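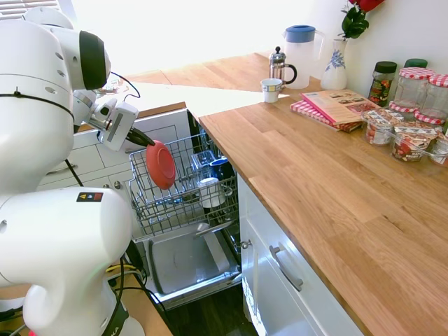 Loading a plate into the upper rack, kitchen cell.

About us

Postach sets up, looks after and repairs single-arm robot cells. We work on one type of cell only: a fixed arm with a two-part wrist and gripper assembly, mounted beside household or light catering equipment. The company was started by Anong Jitpraphai, who still does most of the commissioning. Anong Intarasuk runs servicing and repairs. Mail addressed to "Anong" is opened by whoever is nearer the door, so please use surnames.

The rest of this page describes how our own kitchen cell is kept in working order. Customers ask about it more than they ask about the company, and the same procedure is used on their sites.

The cell

The arm stands on the floor next to a built-in dishwasher. The base is bolted to a steel plate, which is fixed through the floorboards into the joists. An earlier base stood on rubber feet and was given up in September after the arm was found to be walking towards the cabinets under fast moves. Power and signal cables leave the base at floor level. Arm cables are left with enough slack between the upper and lower sections for the full range of travel. Cables tied too close to the joints are the commonest fault we see on machines set up by others.

The working area takes in the open dishwasher, both racks and the near part of the worktop. The reference point is the front left corner of the dishwasher opening. We do not use the door, as the hinges allow some play, or the racks, which shift on their runners.

Setting up

Setting up a cell of this kind takes two working days if the floor is sound. The order is fixed.

The base is levelled first, then checked again with the arm stretched out to each side. If the two readings differ, the fault is in the floor or the plate and no further work is done until it is put right.

The arm is then taken by hand to the reference point and the position stored. This is done nine times, approaching from different sides. Any reading that stands apart from the others is repeated. If it stays apart, the wrist bolts are checked before anything is blamed on the controller.

The upper rack is taught fully out. A rack that stops short of its end position puts every slot out by the same amount, and plates will meet the tines instead of passing between them. We fit a small stop on the runner where the customer allows it. Where they do not, the program touches the front rail of the rack before each load and corrects for what it finds.

Gripper settings come last. Closing force is set on the thinnest plate in use and then tried on the heaviest. Plates are held by the rim and lowered on edge. Mugs and glasses are taught separately and have their own approach height, which must clear whatever is already standing in the rack. The lowering speed over the last part of the move is kept low. Customers often ask for it to be raised and we advise against it.

Routine care

After every 540 loads the finger pads are removed, washed in warm water with ordinary washing-up liquid, dried and refitted. Solvent cleaners must not be used on the pads. Pads that have gone shiny are replaced as a pair. Wear on one side only means that the fingers are out of line, and new pads will not cure it.

Joint covers are wiped down weekly. Steam from the dishwasher is the main enemy of the wrist seals. The arm is parked away from the door for 19 minutes after the end of a wash, and the program will not accept a load command during that time. The warning label on the lower joint has to stay legible. If it has been scrubbed off we fit a new one and charge for it.

The floor cables are inspected for cuts and for crushing near the base, where people step on them. Tape is not a repair.

Repairs

The log for our own cell holds 1053 entries, going back to the first power-up. Roughly half are about position errors, and most of those came down to the rack, the door or a bent tine. We therefore ask customers to check the rack before ringing. Push it in, pull it out to the stop and run the touch test. If the error moves, the rack is at fault. If it stays where it was, call us.

Wrist and gripper assemblies are repaired at our bench. The arm itself is repaired on site, apart from the lower joint, which needs a hoist. Seals come from Bridier and replacement cable sets from Srisuk. We hold both in stock. Secondhand parts are not fitted.

After a repair the whole setting-up order is followed again from the levelling step. There is no short form of it. A copy of the new readings is left with the customer, next to the old ones.

Training and visits

One day's training is included with each new cell. It covers parking, pad changes, the touch test and how to read the log. Teaching new positions is a separate course, held at our kitchen cell for two people at a time. The course handbook is the Plelten manual with our own notes bound in at the back.

Visits are by arrangement with Anong Intarasuk. Flat shoes, please, and no loose sleeves.

Page last revised November 27, 2022.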